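The dropped wrench and the February stoppage: your questions

I'm Vlasta, I look after the two-arm tool sorting bench at Istmont, and since the stoppage I've been getting the same handful of questions in the hallway, in the lunch line and once through a bathroom door. So I'm putting my answers in one place. If yours isn't in here, come find me (knock first).

So what went wrong?

The right arm let go of a wrench while it was moving. It had picked the wrench up off the board, swung it toward the organizer, and partway there the gripper opened. The wrench hit the board, bounced, and went over the front rail onto the floor. Nobody got hurt. Percy Castaño was standing maybe an arm's length away with a clipboard and says it went past his shoe, so we are treating it as a near miss and it's been written up that way.

Did the robot "decide" to drop it?

No, and I've heard this one a lot! The arm still thought it was holding the wrench. It finished the whole move, went through the motion of putting it down in the organizer, and came back for the next one as happy as you please. That's the part that bugged me most. A drop is annoying, but a drop that the machine doesn't notice is worse, and a good chunk of the fixes below are about that.

What caused it?

A cable. When the right arm reaches across and then turns its wrist, the cable running to it gets pulled tight for a moment. Do that enough times and the connector at the wrist end works itself a tiny bit loose. Ours had backed out just far enough to lose contact at one particular wrist angle. The gripper lost its signal, restarted itself, and the first thing it did on restarting was open up to find its zero position. It was carrying a wrench at the time.

I found this by holding the arm in that pose with the power limited and wiggling the connector with a plastic stick. Not glamorous, but the fault came right back, and I was so pleased I made Percy come and watch it three more times.

Why didn't we catch it sooner?

We sort of did, and that's on me. The controller log had 22 short communication dropouts in it from before the drop. Each one cleared itself so quickly that it was filed as a warning, and I'd gotten into the habit of scrolling past warnings. I went back through all 2288 lines with a cup of very bad coffee and every dropout was on the right arm, near the same wrist angle. It was sitting there the whole time.

Was it the wrenches? I heard they were too slippery.

I had that theory myself for a day. They're smooth metal, and the gripper does have to take them by the shaft or near one end, so it's a fair guess. But a slip looks different in the log: the fingers close farther than they should as the part slides out. These fingers went the other way. They opened, and they opened all the way.

I did wipe the gripper pads down while I was in there, and they needed it. It just wasn't the cause.

Could the left arm do the same thing?

It could, yes. It's the same gripper startup routine on both sides, so a loose connector over there would give you the same result. I checked the left one and it was seated fine. It got the same software change anyway.

What did you change?

A few things. The gripper now stays where it is when it restarts, and it won't look for zero until a person tells it to. Any dropout at all, even a blink, stops both arms and puts a message on the screen. After each pick the arm checks its finger width again before it lets itself travel, and once more before it releases, so it should know if its hands are empty. The connector has been reseated and I've given the cable more slack at the wrist.

How do you know it's fixed?

I ran 423 picks with the new settings and had no dropouts, including a long batch where I made it go through the bad wrist angle every single time. I'd like to see a few more weeks before I use the word "fixed" out loud. Percy has already used it in an email, so, thanks, Percy.

Which tools are we running right now?

Just the double-ended wrenches. The screwdrivers and pliers stay parked in the organizer until I'm happier. Three wrenches go out on the board in a loose row, and I don't line them up neatly, because real people don't put them down neatly either.
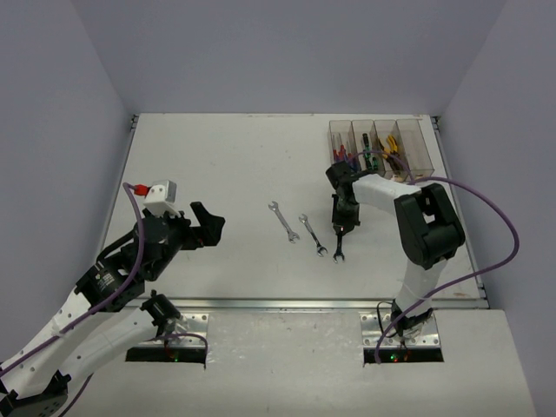

The right arm over the darker of the three wrenches, with its cable looped out toward the side wall.

That big loop is the slack I was talking about. It looks untidy, I know. Please don't tidy it! If you tie it back to the arm to make it look nicer, you've put the original problem back.

Can I reach in to straighten a tool if the arms have stopped?

Please don't. "Stopped" can mean waiting for the next command. Press the stop button, wait until the screen says the motors are off, and then reach in. If an arm is holding something when you stop it, keep your hands out from underneath and call me.

Where can I stand?

Behind the tape, which I've moved back to 60 inches from the front rail. It was closer before. Yes, it does now cut through the good spot by the window, and I'm sorry about that, I liked it there too.

What should I do if I see the warning message?

Leave it on the screen and don't clear it. Write down the time and which arm it names, even if it's something like 4:50 and you want to go home. I'd much sooner walk over for nothing than find another pile of them in the log.

Does the Brukholm bench have this problem?

I've sent them the notes and the settings. Their arms don't turn as far at the wrist, so they may never see it, but they're checking their connectors too. I'll add their answer to this page when I get it.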